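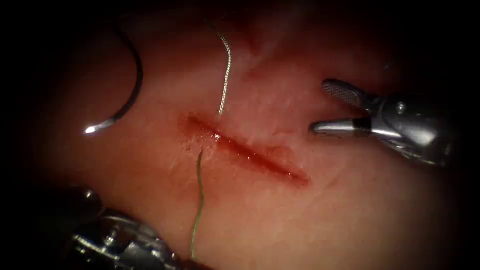

Tying the knot is the part of suturing that people practise, and I think we have the order wrong. In my years of running evening skills sessions at Stoltdale I have watched a lot of trainees throw fast, tidy knots onto bites that should never have been tied. The knot held and the closure was still poor.

A bite is decided when the needle goes in. How far from the edge it enters, how deep it travels and where it comes out on the other side will settle how the two margins meet. If one side is deep and the other shallow, the edges will step. If one side is wide and the other narrow, the tissue bunches. You can see most of this before any knot is made, with a strand lying on each side of the cut, and that is the moment when fixing it costs almost nothing. You pull the thread out and go again.

Very few trainees do. Once the thread is through, they treat the bite as finished and reach for the tail. I understand why. Our assessment form at Promham has 24 items, and when I went through it last October I found that only 3 of them concerned where the needle entered and left. Most of the rest dealt with knots, instrument handling and time. If time is marked, people will hurry, and they hurry past the step with the fewest marks attached.

My colleague Serpil Tatlı disagrees with me on this. Her view is that a beginner can't judge a bite until they have tied a good number of them and seen what each one does to the edges. She has a point. In her group everyone ties everything, good and bad, and then they look at the results together. I have borrowed that for the first session. After that I think it teaches people to accept what they have.

What I would like is a plain pause. Needle through, thread drawn to a sensible length, hands still, look at both sides. Is the line of the thread square to the line of the cut? Are the two distances a fair match? Is the margin being dragged anywhere? Then tie, or take it out. It adds a few seconds per stitch and I would stop timing anyone until they did it without being told.

The same goes for thread. Braided material is pleasant to learn with, as it handles well and knots sit where you put them. It also drags more through tissue than a smooth strand does, and a learner who pulls hard to get the length through can enlarge the hole or tear toward the edge. Draw it slowly and follow the curve of the needle.

I have asked for the form to be rewritten with at least a third of the marks on placement. The reply so far is that knots are easier to score, and I agree that they are. A centimetre rule laid next to the wound would make placement easy to score as well.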